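Gallery: putting the tool cases in order

Hello again! November has been wet and horrible up here at Allside, so the workshop shelves finally got the sort-out I've been promising since the spring. I thought I'd do it as a gallery page, same as the seed tins last year (that page has had 453 visits, which amazes me, and at least 200 of them can't be my mum).

The case on today's page is the black one. I love a moulded tool case, I really do. There's a dent for every single thing, and if you put something in the wrong dent the lid won't shut and you have to start again. I've had this one since we lived in Hindell and it has been dropped down the back steps more than once, so the fact that it still has a lid at all pleases me no end.

Big table, sheeting down, case open flat, and everything going home to its proper place.

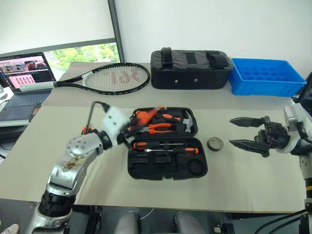
Hammer upright in its slot, pliers in the same half, and the two screwdrivers lying head to tail at the front. Plenty of black recesses still to fill! The roll of tape on the right doesn't live in the case.

The screwdrivers are my favourites. I put up all the shelving in the back bedroom with them, 164 screws by my tally on the back of an envelope, and my wrist has never forgiven me. The hammer is a little one and I wouldn't knock a fence post in with it, but for picture hooks and tacks it's the one I reach for.

Unathi Sithole wrote in after the last gallery to ask whether I label the recesses. I did try! I used little white stickers and they curled up and came off within a month, so now I go by shape and a fair bit of muttering. If anyone has a paint pen that stays put on black plastic, please tell me which one.

Next up will be the Godby drawers, which are mostly hinges and odd keys, and after that the big tin of washers from the Jacobs sale. I'll need a bigger table for those.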